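双臂套件上货架：换胶带这道坎

2021年2月 评测

先说结论。Kinstead双臂套件，能买，但别急着买全套。

套件是Hostine代理的，箱子到手两个，一个装机械臂和底座，一个装控制盒、线、头部相机。说明书薄得可怜。装机花了半天，大部分时间耗在拧底座螺丝上，有一颗还滑丝了，问客服，隔天补寄。态度可以。

价格不便宜。月租和买断两种，月租最短签10个月，中途退要扣押金。买断送一年维护，第二年起另算。小仓库建议先租。

为什么挑换胶带来测？打包台上最烦人的活就是它。封箱机一停，人就得放下手里的东西去掀盖、掏纸芯、上新卷、找胶带头。演示视频里机器人都在搬箱子，搬箱子谁不会。换胶带要两只手配合，一只稳住盖子，一只去拿卷，软的硬的都有，透明的还反光，相机最怕这个。

供应商那边的说法是，示范500次以上再谈效果。我们没那么多耐心，先录了96次，人戴着同样的头部相机做一遍，数据传上去，Omstead的云端训练，隔一夜出模型。训练费包在服务里，每月有额度，超了按次收。额度怎么算的，合同附件里写得很绕，签之前一定问清楚。

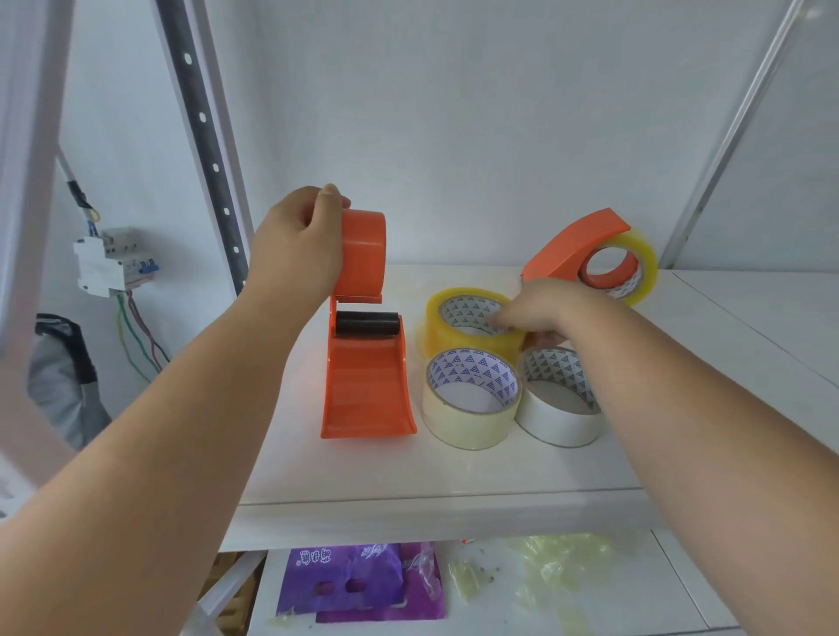

掀盖和取卷

橙色的胶带座，弧形底座，盖子是圆鼓鼓的一个壳，底座表面又滑又亮。左手从上面扣住盖子往上提，右手同时伸向旁边那卷发黄的透明胶带，手指探进卷芯。两只手一起动，这个思路对，省时间。旁边还摆着米白的美纹纸和一卷亮白的胶带，三卷挨得很近，考的就是认不认得准。

从卷芯下手也比捏外圈好。外圈粘，捏了容易带起来一层，甩都甩不掉。

难的在后面。卷要对准轴，方向不能反，反了胶面朝外，整台封箱器就废了，得人来救。自己跑的那轮做了23次，放反的有几次，多半是透明卷。美纹纸基本没出过错。光线影响很大，下午太阳斜进来，成功率肉眼可见地掉，拉上帘子又好了。厂家应该在说明书里写一句的，没写。

找胶带头

不行。直接说，不行。透明胶带的头人都要拿指甲刮半天，它更没办法。我们的做法是提前把头折一个小角，机器再去拉。等于还得人先过一遍手。Kinstead的销售说七月的更新会改进，先听着，到时候再测。

噪音，发热，别的

噪音小，比空调外机小。连着跑一下午，控制盒烫手，但没死机。急停按钮位置别扭，在盒子背后，建议自己外接一个。线偏短，货架高一点就够不着插座，我们接了个排插将就用。

软件界面中文翻译有点怪，"释放"和"放开"是两个不同的按扭，按错过一次，胶带卷掉地上滚了老远。

跟谁比

同价位能比的是Sarpong的桌面款。Sarpong臂短，够不到货架里侧，但是轻，一个人能搬，软件也成熟些。只在桌面上贴标、分拣小件，选它。要在架子前面干活，两只手都得伸进去，还是Kinstead。

适合谁

一天换胶带次数多、夜班没人的仓。胶带种类固定的更好，款式越杂越要重新录。小网店就算了，自己换一卷也就一分钟。

租的话，跟Hostine谈一下把安装费免掉。我们谈下来了，多问一句的事。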